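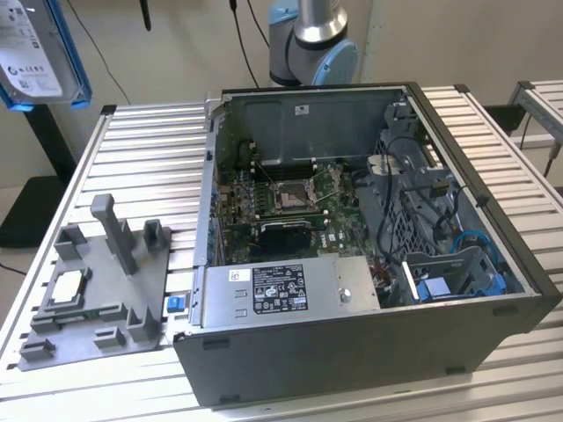
Malimel - part-time bench help wanted, start in December

We fix up donated office computers and get them out to families, after-school programs and a couple of senior centers. More than 3,021 machines out the door so far and the shelf in back is full again. Need one more person, maybe two if the right people show up.

Hours: 11 a week, split however works for you. Doors open at 4 pm, evenings mostly. Paid, hourly, same rate for everyone on the bench. Ask Korkor for the number, it goes up after the first 70 hours.

What you'd be doing
Checking in donations, writing down serial numbers
Wiping drives and filling out the wipe sheet (yes every time)
Swapping memory, power supplies, fans
Fresh thermal paste, cleaning out dust
Installing the system, testing sound and wifi
Packing up for pickup, keyboard + mouse + cord in the same box please

What we need
Steady hands. Ok with lifting a tower off a low shelf. Can read a label and copy it down right. You don't need a certificate, we've trained people who never opened a case before. Some Spanish or Portuguese a big plus for the pickup desk.

Not a good fit if you only want to do laptops - we get very few of them.

You'll train with Raíssa Arruda for your first 2 weeks, then on your own bench. Evanthia Christodoulou does the schedule, so tell her early about classes, kids, other job etc. We can work around most things but not if we here about it the same day.

Must be 18 or over. Bus stops right out front, parking is bad.

To apply: short note to Korkor Fiadzo at the front desk, or drop one in the mail slot. Say when you're free and one thing you've fixed, any thing at all, a bike counts. No resume needed. We'll call for a quick visit, takes half an hour, wear closed shoes.

Open until filled.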